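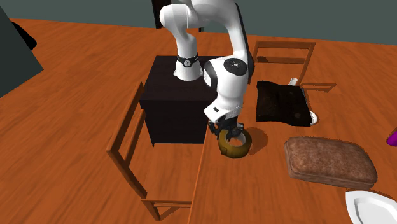 Areeba Rajput asked that the purchase order wait until the reach had been checked against the real table, and that request is now part of this procedure.

4.2 Planning and Budgeting for a Tabletop Cell

Complete this section before requesting a quote for the Ronico arm. The model of the cell must already be loaded in Wavach.

1. Measure the height and top surface of the table. Enter both on the site sheet.

2. Set the arm on its pedestal in the model. Leave the chairs in place if the room will be used with chairs.

3. Move the gripper to the item closest to the table edge, then to the item farthest from the pedestal. Record any position the arm cannot reach.

Note: Test thick, rounded items as well as flat ones. A gripper that closes on a ring may not pick up a plate.

4. Repeat step 3 for 18 item positions. Save the log with the site sheet.

5. List the pedestal, gripper, cabling and floor anchors as separate budget lines. Deltilex quotes the arm without them.

6. Add 2 spare sets of finger pads. Pads are inspected every 1,000 cycles and replaced as needed.

7. Allow about 3 weeks for delivery of the pedestal. Do not book the installer until it has arrived.

CAUTION: Clearance in the model does not replace a site check. Confirm the full swing of the arm on the floor, with chairs pulled out from the table.

Note: Wall color and floor finish in the model have no effect on reach results.

8. Send the site sheet, log and budget lines to Themba Potgieter for approval. Quotes requested without approval are returned.

For gripper options, see 4.3.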